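Lestel Community Workshop
Short Course in Practical Automation
Course handout, Unit 3: Building and Commissioning a Shared Manipulation Bench
Prepared by Theresia Gruber and Jonas Zaugg
Revised 4/27/26

1. Purpose of this unit

Units 1 and 2 dealt with single-joint mechanisms and with the wiring of small motor controllers. The present unit concerns the assembly of a complete bench on which an arm may pick up, carry and set down household objects. Participants will have read the Unit 2 notes on emergency stops and will bring their signed induction card to the first session.

The bench is a shared resource. Work is left at a documented stage at the end of each session so that the following group may continue from it. The build log is kept in the grey binder beside the sign-in sheet, and entries are to be initialled.

2. Layout of the bench

The working surface and the base of any arm should be treated as separate structures wherever the room permits. A surface that is bumped or replaced ought not to disturb an arm that has already been levelled and calibrated. Participants building at home frequently bolt everything to a single kitchen table, and then find that every adjustment to the table must be followed by a full recalibration.

Surfaces should be plain and light in colour. Patterned coverings confuse simple colour-based detection, and dark coverings conceal small parts that have come loose. Windows and bright shelving behind the bench should be screened.

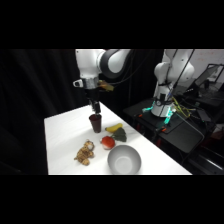 Background control is the least costly improvement available to a small workshop and should be completed before any software is tuned. A sheet of black fabric on a rail will ordinarily suffice. The curtain in this arrangement hangs in folds behind the white table, and the white arm stands out clearly against it. The second arm is carried on a black stand of its own, apart from the table, in keeping with the principle set out above. Attention is also drawn to the cables of the nearer arm, which hang in loose curves from the joint region. Slack of this kind is necessary for free rotation of the joints, but the cable must be checked through the whole range of motion before the arm is run at working speed.

3. Selection of test objects

Test objects should differ in shape, colour and stiffness. The standard set for this course consists of toy food, one soft toy, one bowl and several cups. Toy food is inexpensive, keeps its shape and may be washed. A soft toy presents a harder problem, as its outline changes each time it is put down.

Objects are to be scattered loosely for general trials and placed on marked positions for measured trials. The two kinds of trial must not be mixed on a single log sheet. Where a participant wishes to introduce an object from home, it should be entered in the binder with its weight. Objects heavier than 300 grams are not accepted on the bench during this unit.

4. Gripper assembly

The course gripper is built from the Vokemlow parts list, with the finger plates cut in the workshop. Plates should be deburred on both faces before fitting. Fasteners are to be started by hand, brought up evenly and marked with paint pen once tightened. A fastener without a paint mark is to be regarded as untightened, whatever the log may say.

Signal and power conductors should be routed clear of the closing path of the fingers. Eleni Nikolaidis will demonstrate the routing during the second session. Participants who miss the demonstration should arrange a time with her before energizing their own assembly.
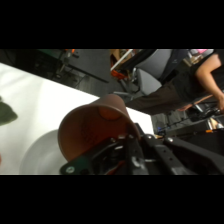 Thin-walled objects are the proper test of a gripper, as they reveal excess force that a block or a ball would conceal. Force limits should be set at the lowest value that holds the object, then raised in single steps. A brown paper cup, held upside down and at an angle in the black fingers, makes a demanding trial of this sort. The grip must resist turning as well as slipping, and the wall of the cup offers very little support. The two silver bolt heads on the long finger plate are of the type of fastener to be inspected at the close of every run. Any thin wire near the mechanism, such as the red one near the lower edge here, should be examined at the same time for chafing.

5. Conduct of trials

One participant operates and one participant observes. The observer holds the stop control and does nothing else. Hands are kept clear of the equipment while an arm is moving, and the operator announces each start aloud.

Each group will complete 13 measured trials with a plastic cup and the same number with a paper cup. The following are to be entered for every trial:

Force setting
Starting position of the object
Outcome (held, slipped, crushed or not reached)
Initials of operator and observer

A trial interrupted by the stop control is recorded as interrupted and is repeated. Groups should not discard unsuccessful trials — these are the most useful entries in the binder, and the Unit 4 exercise depends on them.

6. Costs and parts

The bench budget for the current intake is $2,415, which covers metal stock, fasteners, fabric, cable and replacement finger pads. Controllers and arms are held under the workshop's equipment account and are not charged to the course. Requests for additional parts go to Precious Baloyi in writing. Orders through Jeltden are placed at the end of the month, and items requested after that point will arrive in May at the earliest.

Offcuts may be taken home with the approval of the session lead. Controllers, pads and calibration blocks remain on the premises.

7. Preparation for Unit 4

Participants should bring a clean copy of their log sheets, a short written account of one failed grasp, and a sketch of their proposed home layout showing the surface, the arm base, the screen and the position of the stop control. Sketches need not be to scale, but cable runs must be drawn.

Recommended reading is Section 2 of the Aigner notes, available at the sign-in desk. Gudrun Grube holds the spare copies.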